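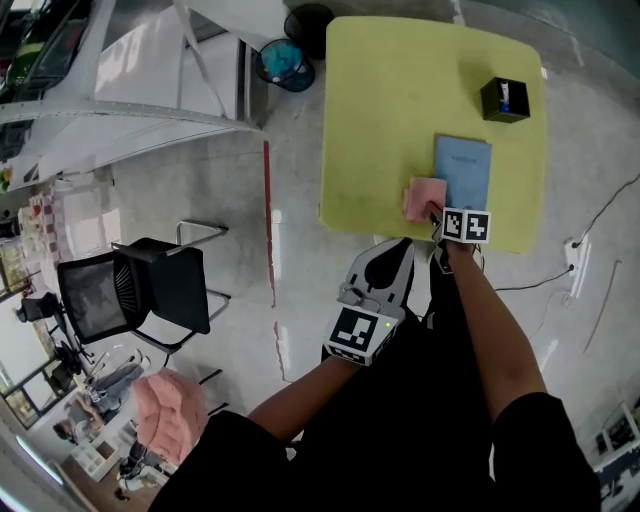
Morley Neck Diary Set, version 2

README, last edited 21 Feb 2018 by Radwa Zaki

The Morley Neck Diary Set is a collection of daily diaries kept by adults with a stiff or sore neck who had been given home exercises by a physical therapist at the Morley clinic. There are 300 diaries. They record how the neck felt, whether the exercises got done, and what people wrote in the comments box, where the truth tends to live.

Version 1 was a spreadsheet on Mahmoud Nasr's laptop with a tab called "final" and another called "final real". We don't support version 1.

What's in the folder

diaries.csv
One line per person per day. Lines are sorted by person code, then by day.

people.csv
One line per person: age band, kind of work, side of the worst pain, whether they'd had therapy before. No names, no birthdays, no zip codes.

comments.csv
Free text, typed up from paper. Spelling is as written. So is the swearing.

exercises.txt
The exercise sheet as handed out. It's worth reading before you draw conclusions about anyone's willpower, especially the bit with the towel.

Columns in diaries.csv

person: a code with no meaning. Please stop writing to ask what the letters stand for.
day: days since the first visit, starting at zero.
pain_am, pain_pm: zero is no pain and ten is the worst imaginable. Several people have a good imagination and used eleven. Those are kept in the file and marked in the flag column.
stiff: none, a little, a lot.
done: all, part, none, blank.
pillow: free text that should have been a checkbox. We were young.
flag: see Known problems.

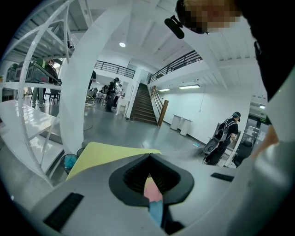
A blank in "done" is a separate thing from "none". "None" means the person told us they skipped the exercises. A blank means they told us nothing, and you'll have to decide how kind you want to be. Tín Vương treats blanks as missing in all his tables. Rania Abdel Rahman treats them as skipped and has won most of the arguments on the subject by sheer stamina. Pick one and say which in your write-up.

How the diaries were kept

Each person got a paper booklet at the first visit and was asked to fill it in morning and evening until discharge. No reminders were sent. Booklets came back by mail or in person, and in one case by way of a neighbor. We typed them up twice, by different people, and compared. Where the two typed copies disagreed, Nawal Ashour looked at the paper and ruled. Her rulings are final and are listed at the bottom of comments.csv, some with remarks.

Everyone signed a form agreeing to share their diary in this shape. People who changed their minds were taken out, and we keep no copy. If that happens again we'll put out a new version and ask you to delete the old one. We do mean delete.

Known problems

In 57 diaries the evening score is the same as the morning score on every single day. Possibly these were very steady necks. Possibly they were filled in at a kitchen table the night before the last visit, with one pen. They carry the flag "flat" and we leave the rest to your conscience.

The Lahlou branch used an older booklet with no stiffness question, so "stiff" is blank for all of its people. This was noticed in June, well after it could have been fixed.

Pain scores from people who swapped sides partway through are hard to read. If the left side got better and the right side got worse, the score just sits there looking calm.

Many people improve in the first stretch of any neck complaint whether or not they go near a towel. There is no comparison group here. Please don't use this set to claim that the exercises work, or that they don't. We'd like to know too.

What it's good for

Looking at how people keep to a home program over time. Teaching students to clean real diary data. Testing ways of filling in missing days. The comments are good for anyone who designs exercise sheets and believes theirs is clear.

What it's bad for

Deciding how to treat a person. Anyone with neck pain plus numbness, weakness in an arm, trouble walking, or a recent fall should be seen by a clinician promptly, and a CSV file isn't one.

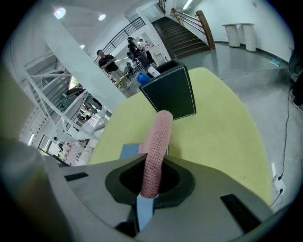 Can I merge this with the Pustthorpe back pain diaries?

The day counts line up, so a merge will run without complaint, but the pain scales don't match: Pustthorpe asked for the worst pain of the day and we asked for pain at the moment of writing. Keep the two scores in separate columns and don't average them.

Loading the files

All files are plain text in UTF-8, with commas between fields and double quotes around the comments. Planditz opens them directly if you turn off date guessing first. Leave it on and the age bands turn into days of the month, which made for a lively meeting.

Changes since version 1

Removed duplicate booklets from people who kept 2 at once, one for home and one for work. The home one was kept.
Fixed "pain_pm" for people on night shifts, whose evening is your breakfast.
Added exercises.txt.
Retired the tab called "final real".

Corrections go to Radwa Zaki. Include the person code and the day, and allow some time for Nawal to find the paper.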